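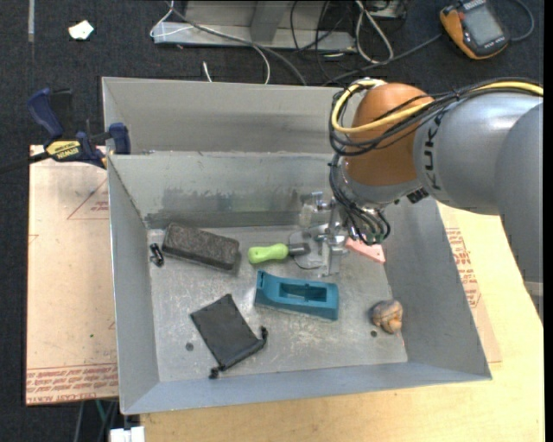
Skovport RFC, pre-match ground check, main pitch and clubhouse side. Walked it with Josué Furtado before the second XV warm-up. Lost boot studs still turning up on the touchline, so we want a proper bin for them, grey sheet metal with a flat floor like the one in the photo. Scratches on the bottom don't matter. Open top, so you can see what's in there.

Date: April 30, 2018
Checked by: Ailbhe Mulligan

Posts and pads: OK. Pad on left upright, north end, strap frayed. Taped for now, new strap orderd.

Playing surface: OK with comment. Soft patch inside the 22, car park side. Sanded in March, needs doing again.

Touchline and in-goal: FAIL then OK. 2 corner flags had no spring base. Swapped from the training pitch.

Perimeter rope: OK. Move back to 3 meters by the dugouts, people lean on it.

Floodlights: not tested, day kickoff.

Stand: OK. Limit 1,308, sign readable. Row by the tunnel has a loose seat, taped off. Dirceu Holanda to fix.

Scrum machine: OK. Parked off the grass, brake on. One pad split along the seam.

Medical room: OK. Stretcher there, neck collars there, ice there. Faustine Guillot has the key, spare behind the bar.

Changing rooms: away showers slow to drain. Hair trap cleared, check agian after the game.

Gate: 200 programs in box. Ambulance access clear, cones out.

Still open: pad strap, loose seat, soft patch, stud bin.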